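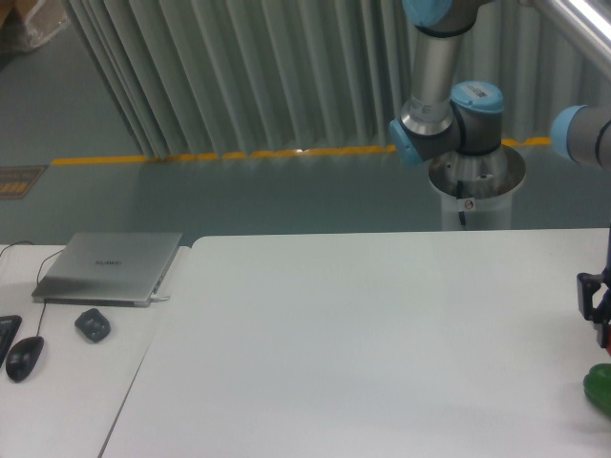 Drosisville, April 18, 2026

Tichý bench kit: first look at a tabletop arm package

Ultusmont has started taking orders for the Tichý bench kit, a package aimed at labs and small shops that want an arm working at a table without building a full cell. The kit ships with a jointed arm, a black two-finger gripper, a mounting bracket, a power and signal harness, and a one-year license for Zuso, the control software. Tables and the host computer are the buyer's problem.

Layout. The arm stands on the floor behind the work table and reaches forward over it. This leaves the front edge clear for the operator and keeps the base off the work surface, so knocks to the table do not travel into the arm. The operator's laptop goes on a second table to the side. We left a narrow gap between the two tables for the same reason and would do so again. A white matte top gave us fewer problems with glare than the glossy one we tried first.

Setup. Unpacking to first motion took 64 minutes, most of it spent leveling the base. The manual runs to 239 pages and covers leveling in one paragraph. Owners of uneven floors should have shims ready. Cable routing is adequate, although the harness leaves the base at a point where a chair can catch it, and a right-angle connector would help.

Software. Zuso runs on an ordinary laptop. Waypoints are entered by hand guiding or typed in as joint angles, and both methods can be mixed in one program. The window is crowded on a small display. We gave up on the trackpad within the first hour and used a mouse. Program files are plain text and compare cleanly in version control.

Test run. We ran a pick-and-return job with small rigid parts and softer rounded ones, changing the part type between batches. Of 713 attempts, 4 ended in a dropped part. All 4 were rounded parts gripped off center. Lowering the closing speed fixed this at some cost in cycle time. Grip force can be set per waypoint, but the setting is two menus deep and does not carry over when a waypoint is copied. Ultusmont lists a fix for the July release.

Safety. The kit includes a stop button and a speed limit for hand guiding. It does not include floor marking, fencing or a risk assessment. Buyers need to arrange those before anyone works within reach of the arm.

Availability. Orders placed now ship in July. Replacement finger pads are sold separately in packs of two. The license renews yearly, and programs still run after it lapses, but they can no longer be edited.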